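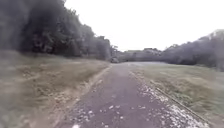 What does a town owe a path once it has been paved?

More than the paving. A path needs somebody to sweep it, patch it, and look after the strip of ground on either side of it, every year, for as long as people are expected to walk there. Most towns pay for the first day and very little after that.

I've been thinking about this since our town put out its plan for what it calls the Plernell Connector. The plan would take the old asphalt footpaths on the west side, the narrow ones with grass on both sides, and replace them with a wide, smooth, pale surface made by a company called Mosto. There would be new edging and new signs with the Plernell name on them. There is a drawing of a woman pushing a stroller under a tree that doesn't exist yet and, going by the planting budget, won't.

I am in favor of paths. I walk on one nearly every day. I'm just not convinced by this plan, and the more I read of it the less convinced I get.

Start with the problem as the town describes it. The asphalt is pitted. There is loose gravel on the walking surface. The grass along the sides has been worn down to dirt where people step off. All of this is true, and anyone who has pushed a wheelchair over a scatter of stones will tell you it matters. I have turned an ankle on a piece of gravel no bigger than a grape, and I was wearing sensible shoes.

But look at that list again. A pit in asphalt is a patching job. Loose stones are a broom job. Bare soil along an edge is telling you where people walk, and you can either widen the path there or let them get on with it. I can't find a complaint on the list that calls for ripping out the whole path, and I can't find a new surface that would stop stones from traveling.

The stones are worth staying on for a minute. A lot of paths like ours have a strip of gravel running down one side. It's there to let water drain, or that's what we were told when ours went in. It's usually held back by an edging board on the outer side, against the grass. What I'd like to know is what holds it back on the inner side, the side with the path on it. On the path behind my street the answer is nothing. Dogs kick it over, bikes cut through it, kids pick it up and throw it because it is gravel and they are kids. Then it sits on the asphalt until it gets ground in or kicked off again.

The new plan keeps the gravel strip. It makes it wider, in fact. I read that page three times.

I asked about this at the open evening in February. Wim Dekker, who was there to speak for the design firm, Hinds, was patient with me and I was probably not easy to be patient with. He said the new strip would use a more angular stone that locks together better. I don't doubt that it does. I asked how often it would be raked back. He said that would be a matter for the town's maintenance schedule. I asked the town what the maintenance schedule was, and was told it would be drawn up after construction.

So there it is. We know the exact shade of the surface and we don't know who has the broom.

The figures in the plan follow the same pattern. The connector would rebuild 3,785 feet of path. The line for upkeep in the first year is $2,000, for all of it, covering sweeping, patching, mowing and "seasonal edge care," a phrase I would love to hear explained by the person who wrote it. I hire a man to clear leaves out of my gutters, and I have a small house. I know what an afternoon of somebody's work costs. I can't make $2,000 stretch over that much path for a year, and I don't believe the town can either.

There's a user survey too, with 835 responses. It asked people to choose among four pictures of new paths. It did not offer a fifth choice, which would have been the old path, swept. Amber Baert, who lives two doors down from me and is usually on the other side of any argument I start, pointed out that I could have written that in the comment box. I did write it in the comment box. It's listed in the summary under "other."

Amber's own view deserves a fair hearing, so I'll give it one. She says that old paths get neglected partly for looking neglected. A crew goes past a worn-out strip of asphalt and figures it's on somebody's list for replacement, so why bother. Put in something new and handsome and people will expect it to be kept that way, and complain when it isn't. She thinks the complaining is what keeps things clean.

I think there's something in that. I also think we've tried it. The playground at the bottom of the hill got a new rubber floor from Dromeck, green with yellow dots, and for one summer it was spotless. The second summer the seams came up. There's a plywood sheet over one corner of it now, and a cone on the plywood. People complained plenty.

Jean MacKinnon makes a different argument, and it's the one I find hardest to answer. She uses a walker. She told me that when people like me talk about the charm of an old footpath, we're talking about something we look at and she's talking about something she has to get across. She doesn't care if it's pale or dark or what the company is called. She wants it flat, and she has been waiting a good while, and here comes a person with two working knees to say let's slow down.

I've thought about that a lot. I don't want to slow down. I want the pits filled this fall, before the frost gets into them, and I want the stones off the walking surface every couple of weeks from now on. That could begin long before any rebuilding does. The connector's own timetable has Jean's section in the last phase, and the first phase is the section by the parking lot, which is in the best shape of any of them. It does have the most people driving past it.

There's also the question of width, and here I will admit to a plain preference. Our paths are narrow. When two people meet, one of them steps onto the grass, and over the years that has worn a brown margin along the edge. The plan calls this "degraded verge." I've always thought of it as manners. Somebody with a stroller is coming, so you step aside and say good morning, and there's the dirt to show for it. I know that's a soft sort of argument and it does nothing for Jean, who can't step aside. For her sake there ought to be wide places every so often where a person can wait without getting a wheel stuck. You could build those onto the path we have. It would take some digging and some asphalt. It would not take a logo.

What bothers me, I suppose, is the idea that grass is wasted if it's only grass. The plan has a whole page on "activating" the verges. There would be benches facing each other, which I have never seen two strangers use, and boards about local birds. I like birds. I see them on the path already, and they've managed without the boards. In a dry spell the grass goes the color of straw and looks terrible, and then it rains and it comes back. I can't say the same for the last set of information boards, which went cloudy and then went missing.

Chia-hao Tam, who used to run a paving crew and now mostly grows tomatoes, walked the length of our path with me a few weeks ago. I'd hoped he would tell me it had decades left. He wouldn't. He said the top was tired in places, that two stretches near the culvert ought to come up and be done again properly, and that the rest could be patched and sealed if somebody did it soon and did it right. Then he spent a long time complaining about the edging boards, half of which he said had been set too shallow. He pushed one with his foot and it moved. He pushed it back.

It was the most useful hour I've spent on the subject. It cost me a coffee.

There will be people who say a letter-writer with a grudge against gravel shouldn't get in the way of a grant. The grant comes up every time. It's outside money, it has to be spent on construction, it can't be spent on upkeep, and if we don't take it some other town will. I understand how that works. I'd only say that a gift you have to feed is not free. We'll own every foot of that surface the day after the ribbon is cut, and by then the grant will be gone and the gravel will be on its way over the edge.

The council takes comments on the connector until its next session. I've sent mine, and it's shorter than this. I asked for the culvert stretches to be rebuilt, for the rest to be patched, for passing places, for Jean's section to go first, and for a maintenance schedule with names and dates on it before anybody votes on a color. I also asked for a lip on the inside of the gravel strip -- a low one, nothing fancy.

If the council comes back with a real number for upkeep, I'll read it with an open mind, or as open as mine gets. Until then I'd rather see one person out there with a push broom than another drawing.

Annelies Brouwer
October 12, 2024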